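How do you store kids' sandals over the winter without losing one of every pair?

Posted by Antonina Sydorenko
Saturday, January 13, 2018

We have a coat closet by the front door that is 70 inches wide, and I used to be proud of it. There is a rod, a shelf over the rod, and a floor. The floor is the problem. I have two boys, and between them and the older cousins who send us bags of outgrown things, the closet floor is now a layer of footwear with a vacuum cleaner standing in it like a lighthouse.

Boots and sneakers I can live with, as they get worn and somebody has to find them every morning. It's the summer stuff that beats me. Back in July my younger one needed his sandals for a day at the lake, and I found the left one in ten seconds. The right one came out of a bag of snow pants the following week. He went to the lake in rubber boots and has mentioned it regularly ever since.

So I'm trying to be a grown-up about it this year and put the sandals away properly. They should have been put away in the fall, I know. The ones giving me grief are the sporty kind, with the wide hook-and-loop straps and thick soles. They don't stack. They don't fold. If the straps are open they grab the nearest sweater and hold on for dear life, and if you just drop them in a bin they migrate to opposite corners overnight.

What I've tried so far:

A hanging shoe organizer on the door. The pockets were made for ballet flats. One chunky sandal per pocket, sticking out, and then the door wouldn't shut.

Rubber bands. They snapped, or the boys found them, and I don't wish to discuss what happened after that.

A set of Bitthorpe stacking boxes, which are fine boxes, but I'd need a separate one for each pair and at that point I'm moving out and leaving the house to the shoes.

What I want is a way to keep two sandals together as a pair, fairly flat, that a tired person can do in front of a closet at nine at night. Also, do I need to wash them first, or is that one of those things people only say online? And do any of you bother keeping the ones that will obviously be too small by summer?

Matvii Ostapchuk

Wash them. It isn't one of those things. I put ours away dirty one year and when I opened the bin in spring I had to go and stand in the yard.

You don't need anything fancy. Old toothbrush, dish soap, lukewarm water, and go after the footbed, where the toes sit. If there's a mesh lining it holds on to sand like it paid for it, so bang the soles together over the trash first and then scrub. Leave them somewhere airy for two days. I say two because after one day they feel dry and are lying to you, especially in the padding around the heel. Keep them off the radiator. I had a pair of Flosier sandals curl up like bacon on ours.

While you have the toothbrush out, clean the hook side of the straps too. There's a winter's worth of lint and dog in there and it's why they stop sticking. A comb works, or a straight pin if you have the patience, which at nine at night I do not.

Then for pairing: forget rubber bands, forget clips. Use the straps. They're the one part of the shoe designed to hold on to things. Set the two sandals on their sides and press them together with the soles facing out, so the dirty part (you've washed them, but still) is never against the part where a foot goes. Heel against toe usually sits flatter than heel against heel, but try it both ways, as it depends on how much the sole curves. Then undo one strap on each, run it through the other shoe, and close it again.

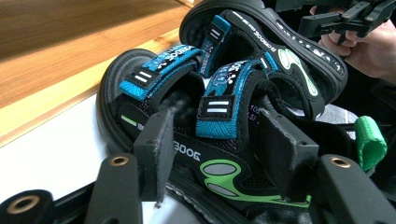 With wide straps one on each side is plenty. If yours have several, leave the extra ones fastened down flat the way they'd be on the foot, or they will find that sweater. Give the bundle a shake over the floor. If it falls apart in your hand it would have fallen apart in the bin, so you may as well do the swearing now.

Once they're bundled they go in on edge, like books, not lying down. You see all the soles at once, and kids' sandals tend to have the loud part on the sole anyway, so you can find the ones you want from above without unpacking the lot. I use a plain Univora underbed bin for ours. It isn't a good bin. The lid fits on three corners out of four, and that has been enough to keep the cat out, most years.

Don't pile anything on top, including the vacuum.

As for sizes, put a strip of masking tape on the lid and write down what's inside and whose. Don't trust yourself to remember in July. If the size is printed on the shoe somewhere, copy that and don't measure the shoe with a ruler. I did the ruler thing and bought my daughter replacements that would have fit me.

Miroslava Pylypenko

just get a bigger closet lol

no seriously we throw all of them in one laundry bag and hang it on the hook behind the bathroom door. has worked for us. one kid though, so maybe don't listen to me

Arsen Pylypenko

I'm married to the laundry bag above, and I would like the community to know that it hasn't worked for us. There is a single sandal in the trunk of our car as I write this. Its partner is in the bag. They can't be reunited because each of us believes it's the other one's job.

Anyway, on the question of what to keep. I'd sort before washing, because scrubbing a pair for ten minutes and then giving it away is a noble act I have performed too many times. Stand the kid on a piece of cardboard, draw around the foot, cut it out, and see if it lies flat inside the sandal today. If the cardboard only just fits in January, it's not going to fit in July. Those go straight into the bag for whoever's next. If there's a thumb's width left over, keep them and hope.

With two boys, you've got the other option, where the older one's go down to the younger one. That's fine for sandals if the soles aren't worn lopsided. Set them on the kitchen table and look at them from behind. If they lean, let them go. Check the strap ends, too, because that's where ours give out, right at the stitching, while the rest of the shoe looks like it could do another ten years.

I tried Matvii's method last night on the pair we could locate both halves of. It holds. I did get one strap stuck to my sleeve and walked around with a sandal for a while, and my wife didn't say a word.

One thing I'd add is to keep a pair out if the boys do swimming lessons. Ours gets asked to bring something for the pool deck in the middle of February every single year, and every year I'm on my knees under the bed.

Antonina Sydorenko

Thank you, all. I did the sort this afternoon with the cardboard feet, and the younger one has now taken the feet and won't give them back, so I hope I never need them again.

Four pairs are going to the neighbor. Three are drying on a towel in the bathtub. I tried the strap thing on one of them before washing, just to see, and it sat flat enough that I could have closed a drawer on it. The heel-to-toe way was better for ours.

I also found the vacuum attachment we replaced two years ago. It was inside a boot.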